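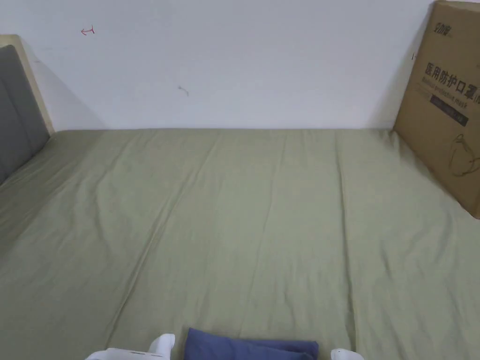
Paño doblado sobre bajera verde, entre los dos dedos de la pinza de mano.

La norma que cabe en una cama

Doblar un paño es una tarea menor hasta que hay que escribir las condiciones en que se da por bien hecha. La guía interna de Culinden para manipulación de textiles en vivienda dedica a ello 16 páginas, y casi la mitad trata de lo que ocurre antes de que los dedos se cierren.

El apartado 2 fija el estado de la superficie. Un colchón cede bajo la carga y la bajera se desplaza con el paño si la fuerza lateral es excesiva. La primera redacción exigía una sábana tensa y sin arrugas. Ona Mets, responsable del texto, retiró el requisito en octubre. "Ninguna cama ocupada lo cumple", explica. La versión vigente admite pliegues largos y poco profundos y pide que se anote su orientación respecto a la línea de cierre.

El contraste de color se trata aparte. Un paño azul marino sobre verde salvia se segmenta sin dificultad; el mismo paño sobre una bajera oscura obliga a repetir la calibración de exposición. La guía no prohíbe las combinaciones difíciles, pero exige que figuren en la ficha de la sesión.

Más discutida ha sido la regla sobre objetos ajenos. Facundo Urrutia, que audita los registros en Pratemetti, defendía despejar por completo el plano de trabajo. Kanyarat Duangkaew sostuvo lo contrario: una caja de cartón apoyada en la pared, sobre el propio colchón, forma parte del entorno doméstico y debe permanecer si queda fuera del volumen de barrido. Se adoptó su criterio con una condición: el objeto no se mueve entre el inicio y el fin de la secuencia. Los rótulos impresos se conservan siempre que no contengan datos personales.

En cuanto al agarre, el procedimiento prescribe 4 comprobaciones: apertura mayor que el ancho de la pieza, dedos a ambos lados, puntas sin enganche en la bajera y cierre a velocidad constante. Si la tela de base se levanta con la pieza, el intento se clasifica como fallo aunque el paño llegue a destino - una decisión que rebajó la tasa de éxito declarada y que Olivares, el laboratorio de ensayo, pidió mantener.

Queda abierto el tratamiento de los bordes rugosos. Zulema Palma propone medir la altura del pliegue superior antes de cada cierre; Estela Daza considera suficiente una clasificación visual en dos niveles. La revisión se tramita con el expediente 1602 y el próximo ensayo comparativo se hará en Corkstead, con colchones de firmeza distinta y el mismo juego de paños.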